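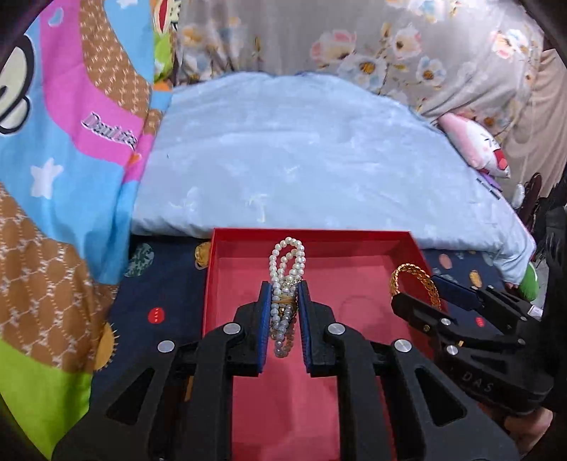
Printed bedding gets sold on how it looks when it comes out of the bag. I think that is the wrong moment to judge it. A duvet cover has to be slept under, washed, dried and put back on, and most product pages say very little about how it will hold up to that.

I bought two covers last year, one from Cerkis and one from Bava. The Cerkis page had 14 photos and one line about the fabric, which read "soft touch material." The Bava page had three photos and a full paragraph with the fiber, the weave, the wash temperature and how much to expect it to shrink. I paid more for the Bava and I still use it. The Cerkis went to the guest room after a few months, with pills all over the side you sleep on.
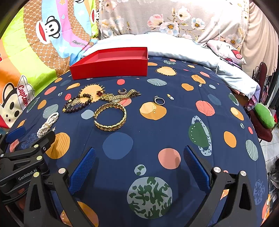

Dark prints are where this matters most. Navy shows lint and it shows fading, and a cheap print on a dark ground tends to lose its lighter colors first. Planets are a popular pattern for kids' rooms and for plenty of adults too. A bedspread with orange and salmon pink circles on navy blue depends on those colors staying apart from the background. If the seller can't say how the color was put on, I would pick something plainer.

The reviews don't help much. Nistalberg has a star-print set with 2000 of them, and I read 131 before I gave up. Most were written the week the package came. "Looks just like the picture" is fine to know, but I want to hear from the person who has washed it every week since April.

Gilchrist does one thing I would like to see copied. Each listing shows a swatch of the fabric new and the same fabric after repeated washing, side by side. The washed one looks a bit duller - of course it does - and I trusted the store more for showing it. I ordered a full set for 88 dollars and knew what I was getting.

Stores could start with the fabric content and the wash instructions, at the top of the page, in normal-size type. I would trade half the photos for that.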